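Notes on the Sumex planner after the November merge. 1/6

Task graph for dish sorting is now built per object. Each arm gets its own queue, with a shared lock on the sink volume. 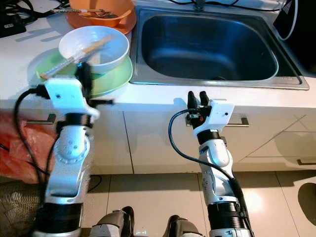
Two arms, one counter, one lock.

2/6 Long thin handles were the worst case for the old collision model. Sumex now fits a capsule to the handle and a separate hull to the bowl end. Replans dropped from 59 to 9 on the regression set. 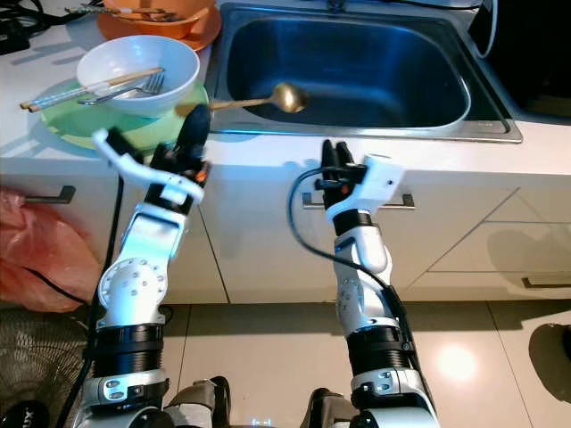 Spoon over the basin edge, left gripper nearby.

3/6 Chopsticks get their own grasp prior. Depth is too sparse on them, so the axis estimate comes from the wrist view alone.

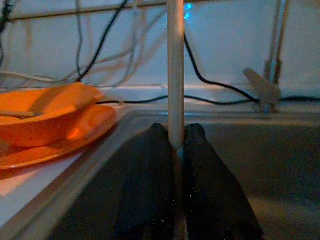 Grenasum asks whether the axis estimate survives a regrasp. It doesn't. We clear it and refit on every close.

4/6 The refit runs in the Flanum node, budget 6 ms. Logs cover 318 grasps.

5/6 Rims are still open. Translucent plastic breaks the edge detector, and cast shadows give it false contours. 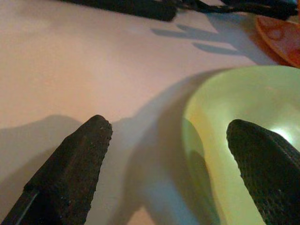 Green bowl, wrist view, jaws open.

6/6 Shadow mask is on a branch. Config keys changed, so read the migration notes before pulling.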